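Shelves get a fresh start at the Phùng store in Skasville

If you have been past the Phùng store on the Nemham road this week and wondered why the lights were on so late, the answer is a happy one. The family has been giving its shelves a proper going-over, aisle by aisle, and the household cleaning section was the latest to have its turn. It is the kind of job that most of us never think about when we dash in for a jug of floor cleaner and a loaf of bread, but it takes a good deal of patience, and the regulars have been very nice about stepping around the boxes.

The store has been in the same spot for 23 years, and for most of that time things have gone onto the shelves wherever there happened to be a gap. That worked well enough when there was less to sell. Since March, though, the store has taken on the stock of the old Drultadard shop across the street (which many readers will remember for its squeaky door and its very good pickles), and over 16 boxes of cleaning products came along with everything else. Finding a place for all of it has meant moving nearly everything at least once, and some things more than once!

The new plan is a simple one. Bottles of the same kind stand together, one behind the other, with the labels turned to the front so that you can read them from the aisle without picking anything up. The gray metal shelving is staying, I'm glad to say, because it is sturdy and everybody is used to it. The yellow price tags are staying too, with their handwritten figures, and on the tag under the Sunny the marked price of 150 has a discounted price of 120 written beside it, so anyone who has been meaning to stock up may want to make the trip.

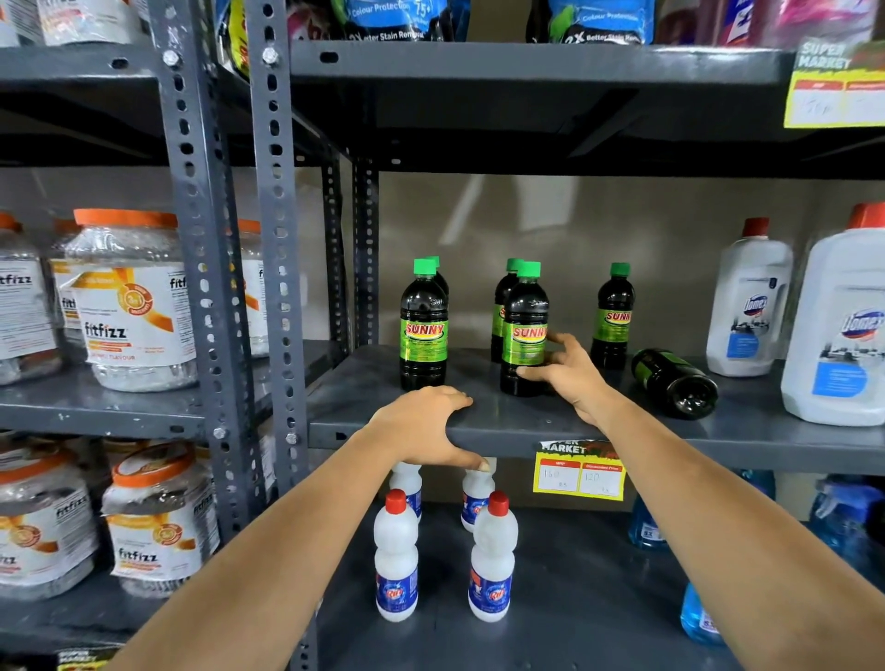
Sơn Tạ

I stopped in on 14th October, meaning to stay for a minute or so, and ended up staying most of the afternoon, as tends to happen there. The dark Sunny bottles with their green caps were getting the attention, and I must say it is slower work than I had imagined. You take hold of a bottle, you turn it until the name comes around, you set it down with its partner behind it, and then you look along the row and find that the one next to it now seems a little crooked. Bottles tip over. Somebody comes by asking where the sponges have gone. And then it's back to the row again, which by that time has a customer's elbow in it.

There is a real pleasure in watching it come together all the same. By the time I had finished my tea the talk had turned to what ought to go next to what, and there were strong feelings about this. One school of thought says that all the cleaners belong on one level, big jugs and small bottles alike, so that a shopper can compare them in one look. The other says that the big jugs should go down low, where they are easier to lift out if your shoulders aren't what they were. The Domex has stayed next to the Sunny for now, with its red caps making a cheerful end to the row, and I gather the matter will be taken up again once people have lived with it for a while.

A few jars of supplements still share the shelving with the cleaning products, fitfizz among them, and they are due to be moved nearer to the tea and coffee when that aisle gets its turn. Until then, if you can't find your usual jar, do have a look among the cleaners before you give up and go home without it.

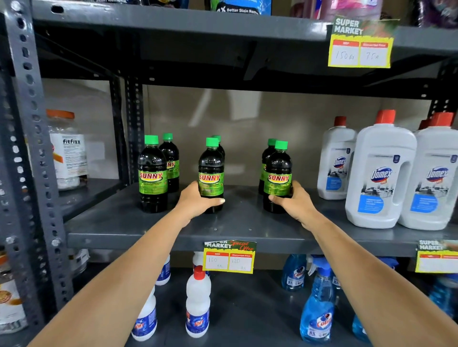
Mrs. Phùng would like everyone to know that the bottles can be picked up and looked at as much as anyone pleases, and that she would much sooner straighten a row again than have people afraid to touch it. She also asks that if you change your mind about something halfway around the store, you hand it in at the counter, as she found 2 jugs of cleaner in among the rice last week and is still wondering how long they had been there.

The rice and dried goods are next, followed by the tea and coffee, and then the long wall at the back, which everyone seems to be putting off. The store will stay open through all of it, though one aisle at a time may be a squeeze. Anyone with a stroller or a walker can ask at the counter and have their things brought up to them. Evening closing has been moved to 11 for as long as the work goes on, and the side entrance is open again for those coming on foot from the Nemham end.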